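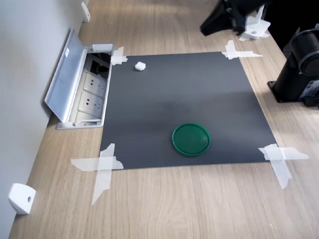 How much does a felt underlay reduce the sound of footsteps heard in the room below?

In the flat we tested, the average level fell clearly for heel impacts and hardly at all for dragged furniture.

1. Background

Complaints about noise between flats mostly concern footsteps. The Borkamden housing block was chosen for this project as its floors are bare timber boards on joists, with a plasterboard ceiling beneath and no insulation in the gap. Two empty flats, one directly above the other, were made available to us during December.

2. Method

A rubber ball was dropped from a height of 90 cm onto five marked points on the upper floor. The sound was recorded in the lower flat with a Zaveck meter on a tripod, placed in the middle of the room with the windows shut. The drops were then repeated with the underlay in place, and again with the underlay and a carpet on top. A chair was also dragged along a fixed line in each condition. In total 488 readings were kept. Readings taken while a lorry was passing were thrown out and the drop repeated.

3. Results

The underlay alone lowered the peak level at every point — least of all near the wall, where the boards are nailed directly to a joist. Adding the carpet gave a further drop, mainly in the higher frequencies. Below 70 Hz neither layer made a difference we could separate from the spread in the readings.

4. Limits

Only one room was tested, and both flats were unfurnished, so the lower room was more echoing than a lived-in one. The ball is softer than a shoe heel. The Dravance guide we followed recommends a standard tapping machine, but the department's machine was out for repair until the end of term.

5. Further work

The tests should be repeated on the concrete floors of the Zamudio building, using the same drop height and meter position.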